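Indstead Gripper Trials Group
Minutes of the meeting held 15/11/2025

Present: Philomena Costello (chair), Teodor Rønning, Mimoza Trajkovski, Birger Strand
Apologies: Vilgot Skjelbred
Minutes taken by: Mimoza Trajkovski

1. Minutes of the October meeting

Approved with one correction. Under item 4 the spare controller was listed as being at Utville. It is in the Indstead lab, on the shelf above the charging station. Birger has relabeled it.

2. Actions carried over

Teodor has moved the wrist camera calibration into the start-of-day checklist. Closed.

Philomena asked Trimport for a price on replacement finger pads. Quote received and circulated. Closed, see item 6.

Vilgot was to write up the cable routing on the second arm. Not done. Carried over.

Birger was to find out whether the Engström controller can log finger width and motor current on the same clock. It can, but only after a firmware update. See item 5.

3. Finger pad comparison

Teodor reported on the tabletop runs. Three finger coverings were tried on the same two-fingered gripper: bare fingers, the thin rubber sleeves, and the gray foam. Each covering was given 40 grasps across the test set, using the same starting poses. Failures were counted when the object left the fingers before the release command, or when the fingers closed without it.

Bare fingers: 13 failures.
Rubber sleeves: 16 failures.
Foam: 7 failures.

The rubber result was worse than expected. Teodor put this down to the sleeves creeping toward the fingertips during a run. Most of the failures came late in the session, after the left sleeve had moved far enough to fold over at the tip. Birger asked if the sleeves had been glued. They had not, as the supplier's sheet says to fit them dry. Agreed that the rubber result stands as it is, with a note, and that a second run with the sleeves taped at the base will be recorded separately.

Philomena said that 40 grasps per covering is enough to choose what to try next but should not be quoted outside the group as a finding. Agreed.

Mimoza raised the width problem. Foam adds to each finger, so the gripper reads a thin object as wider than it is, and the reading changes with how hard the foam is squeezed. The present software treats anything under a set width as a missed grasp. With foam on, this check never fires. Teodor has been marking missed grasps by hand from the wrist video. Mimoza to propose a check based on motor current.

Birger asked about wear. The foam has been on since the October session and has not been changed. Teodor will weigh a new pad and a used pad and note the difference, if there is one.

4. Thin objects

Discussion of how the gripper holds long, narrow items such as rods and cutlery handles. With bare fingers, a rod tends to turn in the grip when the arm changes direction. Foam reduces the turning. It also lets the rod settle at a slight angle, and the angle is not the same each time. For moving an item from one place to another this does not matter. For placing a rod in a holder it does.

Birger suggested cutting a shallow groove down the inside of each pad. Teodor was against it for now, as grooved pads would have to be kept for thin objects only and the aim of the trial is a single pad for kitchen work. Philomena asked for one grooved pair to be made so that there is something to compare. Agreed, Birger to cut them.

Teodor also noted that closing speed made more difference than closing force. At the slower setting the rod is centered before the foam compresses. He would like slow closing to become the default for all thin items. Agreed.

5. Controller

The Engström controller has been in use on the first arm since October. Birger finds it easier to set up than the old one, and the stop response is quicker. Two complaints: the settings menu forgets the force limit after a power cycle, and the log file is overwritten when the disk reaches 70 percent. Until the firmware is updated, the person running the session must enter the force limit by hand and copy the log off before leaving.

Philomena asked if both arms should be moved over before the next round. Mimoza preferred to keep the old controller on the second arm so that a fault in one does not stop all work. Agreed to leave the second arm alone until the update has been tested on the first.

6. Pads and purchasing

The Trimport quote covers foam in two densities. The softer one matches what is in use. Agreed to order the softer foam and one sheet of the firmer. Philomena to place the order.

Birger asked that cut pads be stored flat. Two were found bent in the drawer and could not be used.

7. Wrist camera and kitchen counter setup
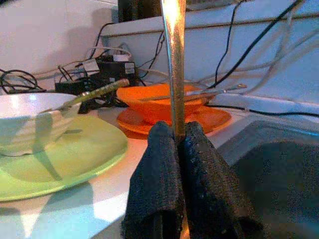 Indstead Gripper Trials Group | Kitchen Counter Workstream

Teodor showed the wrist view with the foam-padded fingers closed on a brassy rod, held upright over the counter between the dishes and the sink. The group used it to discuss how much of the work area is still visible once an item is held. A rod leaves most of the view open, although it passes directly in front of the orange bowl and divides it in two. Mimoza said the object detector may report two bowls in such cases. She will run it on the held-rod recordings and report the count.

The shadow across the white bowl and green plate was also discussed. Birger thought it might be mistaken for an edge when the arm plans a path to the plate. Teodor has not seen a failure he could trace to a shadow but has not looked for one. He will repeat a short set with the lamp moved to the other side.

Glare on the white countertop is a separate matter. Lowering the exposure helps with the counter and makes the dark sink basin harder to read. No setting suits both. Mimoza suggested fixing the exposure for the dishes and using the depth data for the sink. Agreed to try.

Cables along the back of the counter: Philomena wants them clipped to the wall before any trial that involves reaching past the bowls. The power adapters are to be moved off the counter and away from the sink. Birger to do this before the next session. No further reaching trials until it is done.

8. Utensils resting in bowls

The next round will include picking up a utensil that is leaning in a bowl or lying across the rim. Teodor expects the leaning case to be harder, as the fingers have to come in at an angle and the wider foam may touch the bowl first. Starting poses to be written down before the session. Mimoza asked that colored and metal handles be logged separately, since the camera picks up the metal ones less reliably under the current lighting. Agreed.

9. Any other business

Birger will be at the Utville site for part of the next round. Vilgot to cover the first arm if available. Philomena to ask him.

The whiteboard list of known faults is out of date and will be wiped. Anyone who needs an entry kept should copy it into the shared log.

Actions

Teodor Rønning: weigh new and used foam pads; taped-sleeve run; short set with the lamp moved; write starting poses for utensil trials.
Mimoza Trajkovski: missed-grasp check from motor current; detector run on held-rod recordings; fixed exposure trial.
Birger Strand: one pair of grooved pads; clip cables and move adapters; firmware update on first arm.
Philomena Costello: foam order; speak to Vilgot about cover.
Vilgot Skjelbred: cable routing write-up for the second arm (carried over).

Next meeting to be set once the foam has arrived.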